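## Part 4: Setting up your polling room

OK, so you've got the keys, you've signed for the ballot box, and it's still dark out. I've opened the room at Nallutby more times than I can remember, and this is the order I do it in. The county version runs to almost 300 pages and I'm sure it's very thorough, but you won't be reading it at 5:15 in the morning!

1. Find the sealed supply bag and check the seal number against your sheet. If they don't match, stop and call the Brestbridge office before you touch anything else.
2. Count your blank ballots. Nallutby gets 686 in September, and yes, you count them all, twice, with two people from different parties.
3. Set up the check-in table facing the door. Leave room for a wheelchair to turn - 58 inches is what I go with, and I bring my own tape measure.
4. Put the Lakatos check-in tablet on the table and plug it in, even if the battery says it's full. Let it sit on the start screen for a minute before you log in (it gets cranky if you rush it).
5. Run the zero tape. Every race has to read zero. Everybody on the team signs it, and it stays attached to the machine all day.

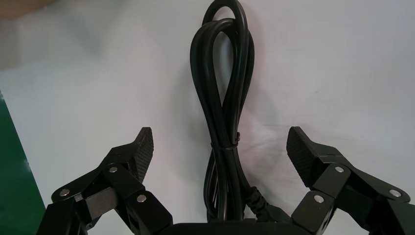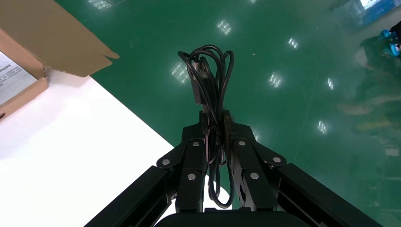
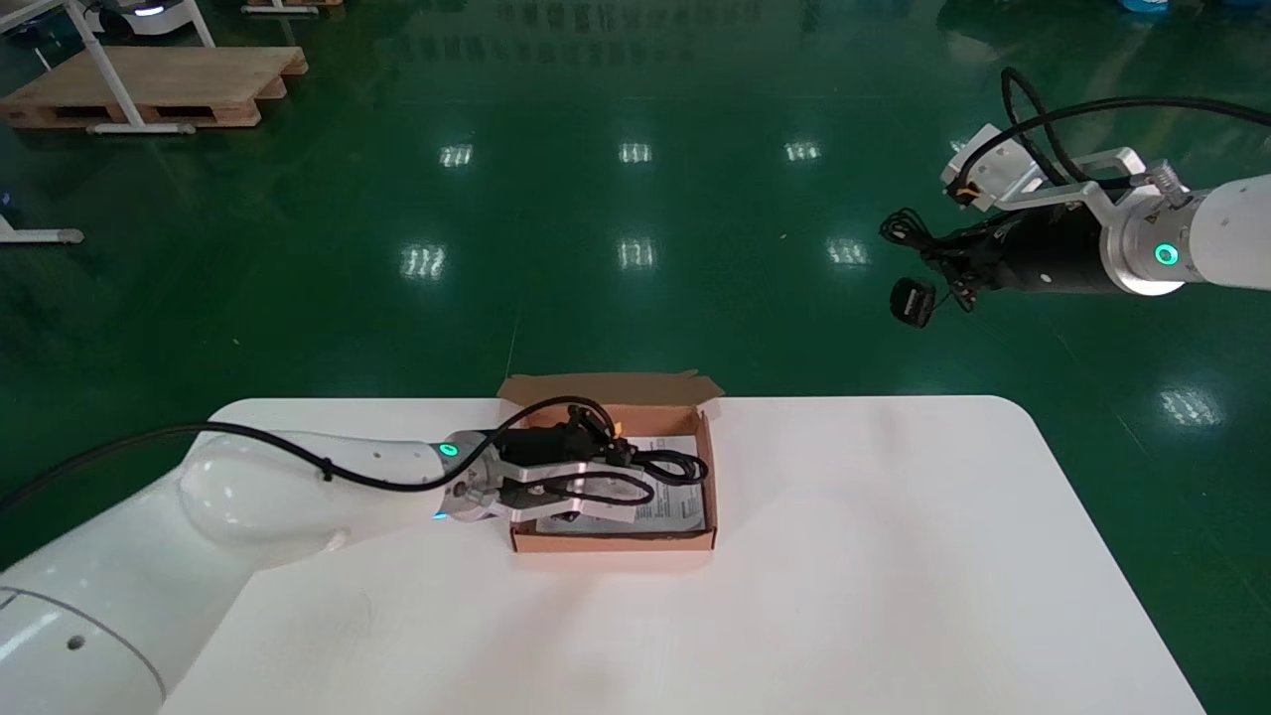

6. Hang the sample ballot and the voter rights poster where people in line can read them. Eye level, please, and not behind the door like mine was my first year.
7. Walk outside and check the campaign sign line. Anything inside it has to move. Be nice about it, most people just guessed wrong.
8. Unlock the front door at 6:00 sharp and say out loud that the polls are open. It feels silly the first time, do it anyway.

**Note:** Nondwood and Nallutby share a building in the primary. If a voter is in the wrong line, look them up first and then walk them over. Don't just point!

**Caution:** Never open the ballot box to "see how full it is." If it jams, call Brestbridge and write down the time in the log. Voters can use the emergency slot on the side while you wait.

If you're running behind, skip the coffee and do steps 1, 2 and 5 properly. The poster can go up at 10 minutes to six and the world will keep turning. Closing is in Part 5, and it goes a lot faster if you've kept the log up to date through the day.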